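Table crumbing

Table crumbing is the removal of crumbs, seeds and other small debris from a dining or work surface, either between courses or at the end of a meal. It is taught in hotel schools as part of table service and is also a routine step in household cleaning.

Fine crumbs are usually swept onto a plate with a folded napkin or a curved metal blade. Larger pieces - olive pits, beans, bits of crust - are lifted one at a time, as sweeping may smear them or send them to the floor. Dark debris is easiest to find on a plain white surface under even light. 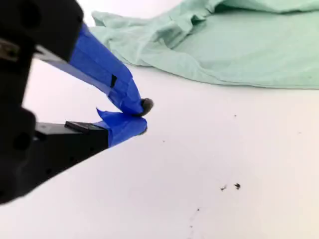 A small dark piece held above a white tabletop, with dark specks on the surface.

The service manual compiled by Ivar Ekström for the Stulden hotel school gives crumbing a separate chapter and allows 30 seconds for a table set for two. Later editions added a section on bare tabletops, which are wiped with a damp cloth after the loose pieces have been removed.

See also: Table setting; Tablecloth; Dustpan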